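About Us | Storoson Track & Field Club

Welcome, and thanks for clicking through to the part of the website that most people skip on their way to the practice times (those are under Schedule, by the way, and the summer ones are up). We are a running, jumping and throwing club for children, grown-ups and everybody in the years between, and our home is the reddish-brown running surface at Lemieux Park.

Home, under a cloudy sky: 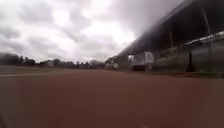
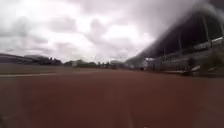
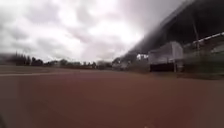
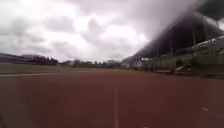 Storoson started with a handful of parents who had been driving their kids all the way out to Branolora for practice and were tired of eating dinner in the car. One of them was Tanner Boychuk, who had run the 600 in high school and still talks about it more than a person probably should. Tanner put a sign-up sheet on the corkboard at the Clalon Street library in October, hoping to get enough names for a relay team, and by the end of that month the sheet had a second sheet stapled behind it. We have been a club ever since. Tanner is head coach these days, still has the original sheets in a folder, and will show them to you if you give him half a chance.

In the first couple of seasons we didn't have much. We had one stopwatch, a bag of beanbags that stood in for shot puts with the little ones, and a set of relay batons that somebody's uncle made out of plastic pipe and sanded by hand in his garage. We still use those batons! The newer ones are lighter and have nice bright colors, but the kids fight over the old ones, and there is a belief among our younger runners that the blue pipe is the fastest. We've never tried to talk them out of it.

Who runs with us

Children can join from age 8, and there is no upper limit at all. Our members include kids who have never run farther than the end of the driveway, high school athletes with very serious spikes, people coming back to running after babies or bad knees, and a very cheerful group of retired walkers who keep to the outside lanes in the mornings and know everything that goes on in town. If you're wondering whether you are fast enough to join, please stop wondering and come on over. There are no tryouts and we don't cut anyone.

We split into four practice groups, and which one you land in depends on what you'd like to do as much as on how old you are. The Starters play a lot of games and learn how to pass a baton and how to stay in a lane, and that second one takes longer than you would think. The Juniors begin to try everything: sprints, distance, long jump, the throws. The Seniors settle on the events they like and train for meets. Then there is the Evening Group, made up of adults, some of whom race and some of whom mostly come for the company and the stretching, and both are fine with us. You can move between groups during the season. Just talk to your coach about it first so that we have the right number of people watching each one.

How we coach

We have five coaches, and every one of them began as a parent or a runner in the club. We like to take our time. A child who learns to run relaxed and easy at ten will very likely still be enjoying it at thirty, and we would much sooner have that than a shelf of ribbons (though we do have some ribbons, and we're proud of those too). Warm-ups are done together whenever the groups overlap, so you'll see small kids doing leg swings next to somebody's grandfather. After that we go off to our own corners, and we come back together at the end for a slow lap and the announcements, which Tanner always promises will be short.

Meets are optional. We host one of our own and travel to a few others, usually including the one at Branolora, where they put on a wonderful bake table and have always been very kind about lending us hurdles. If your runner would like to try a meet but feels nervous, ask us about entering them in a relay first. It helps a great deal to have three other people in it with you.

Caring for the track

A running surface lasts a long time if people are good to it, and we ask all of our members to help out. Please knock the mud off your shoes before you step on. Spikes should be the short kind; your coach can check them for you and has a wrench in the kit bag. Strollers, bikes and scooters stay off the lanes, and so do dogs, even the lovely ones. If you're walking or jogging easy, move to the outside and leave the inside lanes to anyone doing a timed run. And if you see a wrapper or a bit of tape lying around, pick it up on your way past. We do a cleanup walk every October, all the way around and through the grass as well, with hot cider afterward.

What it costs

We keep our fees as low as we can, and they go toward equipment, meet entries and use of the park. The current amounts are on the Join page. If the fee is a problem for your family, send us a note or have a quiet word with any coach, and we will sort it out with you. We also run a shoe swap at the start of each season. Bring the pairs your kids have outgrown, take home the pairs that fit, and don't worry if you have nothing to bring.

Come and see us

The easiest way to find out if you like us is to come to a practice. Your first two are free and you don't need to sign up ahead of time, though it's nice to get an email so that we can look out for you. Wear sneakers you can run in and bring a water bottle with your name on it, plus a layer more than you think you'll need. We practice in clouds and in drizzle, and the wind can get up out there in the open. We call it off only for lightning or ice, and we'll put a notice on the home page when that happens.

Parents are welcome to stay and watch, or to walk laps on the outside, or to go and get the groceries done. We do ask that an adult stay for the whole of a Starter's first practice.

Questions about joining, coaching or lending a hand at our home meet can go through the Contact form, and Tanner or one of the other coaches will write back.

Page last updated 12/08/2021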